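Ticket 1768
Subject: Sticky patch on table top after oiling
Product: Wister dining table, pale finish
Opened by: Gaurav Chauhan
Status: Closed

Gaurav, 9.15 am
Hello! I bought one of your Wister tables in May and I love it to bits, but I think I've made a mess of it. I gave the top a coat of the Tamiru oil yesterday evening and this morning there's a patch at the window end that grabs at my sleeve when I lean on it. The rest feels fine. I've been through the care leaflet twice and it only says "apply sparingly", and I suspect I wasn't all that sparing (I poured it straight on from the tin, sorry). Do I wipe it, sand it, leave it alone? I've got people coming for dinner and I'd rather they didn't stick to it.

Damham Furniture Support, 10.40 am
Hi Gaurav, thanks for getting in touch. Could you tell us how long the oil sat before you wiped off the extra, and whether the window was open? Please don't sand anything yet.

Gaurav, 11.05 am
Ah. Well, I didn't really wipe it off. I spread it along the grain with a cloth, thought it looked lovely, and went to bed. Window shut, heating off, so it was pretty chilly in there overnight. I've stayed well away from the sandpaper, don't worry! I'd hate to scratch it, the grain was the whole reason I chose this table over the Brirnar one. It goes in long waves across the top and then opens out into big rounded arches and loops, and my daughter says it looks like a map of somewhere.

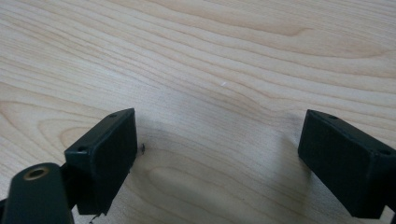 Anyway, I've now got the heating on and the window open a crack, and I've moved the fruit bowl and the placemats into the hall. The tacky bit is the size of a dinner plate. I've got clean cotton rags, the rest of the tin, and a very fine pad marked 2000 left over from doing the car. Would the pad count as sanding?

Damham Furniture Support, 12.20 pm
It would, so leave that in the drawer for now. Put a very small amount of fresh oil on a rag and rub it over the sticky area for a few minutes. This softens what has started to set. Then wipe hard with a dry rag, always along the grain, and change to a clean one when it drags. Lay used rags out flat outdoors to dry, as oily rags can heat up and catch fire if they are bunched together.

Gaurav, 3.50 pm
Done! It took 3 rags and a fair bit of elbow, and they're spread out flat on the patio now. The patch has gone from gluey to just a tiny bit draggy, if that makes sense. Shall I go again or let it be?

Damham Furniture Support, 4.15 pm
Let it be overnight with the room warm, and keep plates off it.

Gaurav, 8.30 am
Smooth all over this morning and my sleeve slides across. We ate off our laps last night and nobody minded. You can close this one, thank you so much!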